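Brendness kitchen cell

The Brendness kitchen cell is a tabletop robot work cell built around a child's play kitchen. It is used to collect and repeat short manipulation tasks, mostly moving toy food and small cookware between a stove, a sink and a counter. The layout was first written down by the Koltow workshop, and most later copies follow the Koltow setup notes to some degree. Claims that the cell can be rebuilt anywhere and give matching results are common in its documentation and have weak support.

Layout

The cell has one arm with a two-finger gripper, mounted so that it reaches down over the counter. The play kitchen stands against a partition and is fixed in place before the arm is powered. The notes call for a fixed kitchen position, a marked home pose for the arm and a standard set of loose objects. They say little about lighting, and two cells that agree on every listed measurement can still look quite different to a camera.

The notes describe the kitchen as "unmodified." This is hard to take at face value. Several builders add guards, stands or tape to keep objects within reach, and such changes are rarely logged.

Daily setup

The usual routine starts with the arm at home and the fingers open. The operator closes and opens the gripper, checks that the fingers meet evenly, and then jogs the arm to a few reference points on the stove. The Koltow notes allow 69 seconds for this check. The figure appears without a source, and it seems to leave no time for correcting anything the check might find.

The pot approach is the last reference point and the one most often skipped. The arm is brought down over a pot on the back-left burner until the fingers are on either side of the rim. A small error that would not matter over the flat counter can put a fingertip into the pot wall or onto the food inside. Operators are told to stop and re-zero if either finger touches before the close command.

The notes ask for the pot check to be made with a piece of toy food already in place. An empty pot is easier to approach, and a cell that passes with one has not been tested for much.

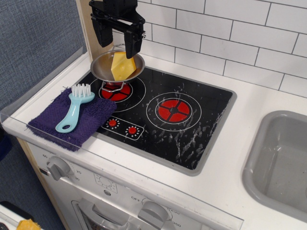
Cleaning and wear

Glossy stove panels pick up streaks and smudges. The written instruction is to wipe the panel "as needed," a phrase that has been read to mean anything from every session to never. Marks on a dark surface can show up strongly in camera images, and a policy trained on a marked panel may behave differently on a clean one. Whether the effect is large is unknown, as the published comparison changed the lights at the same time.

Towels and brushes are part of the loose object set in many versions of the cell. They are also the sort of thing a person cleaning the cell would use, and the notes make no clear split between the two roles. Some sites keep a second set in a drawer.

Finger pads are to be replaced after 2,390 closes. The number is often repeated, and its precision gives it more weight than it deserves. It comes from a single set of pads on a single arm, used mainly on plastic food. Metal pots and wire handles can be expected to wear pads in a different way. Looking at the pads before each session is probably a better guide than the counter.

Common faults

Drift in the arm's home pose is the fault reported most often. The usual repair is to tighten the base bolts, repeat the homing routine and run the stove points again. Sites that skip the last step tend to report the same fault a second time.

A kitchen that has been bumped produces nearly the same symptoms, and many repairs logged as arm drift may have been nothing more than a shifted cabinet. The Fetden build added floor marks for this reason in August, after its base bolts had been replaced twice with no change.

Reported reliability

Brunner, which supplies parts for the cell, has claimed up to 100 percent success on the pot pickup after a full setup. The test was 100 attempts with the same pot, the same starting pose and an operator free to reset the scene between tries. Failed setups were left out of the total. No independent site has published a matching result, and the claim is best read as a statement about that one bench.

See also: Gripper calibration; Play kitchen test beds; Finger pad wear

Contact | Copyright and reuse terms | Back to top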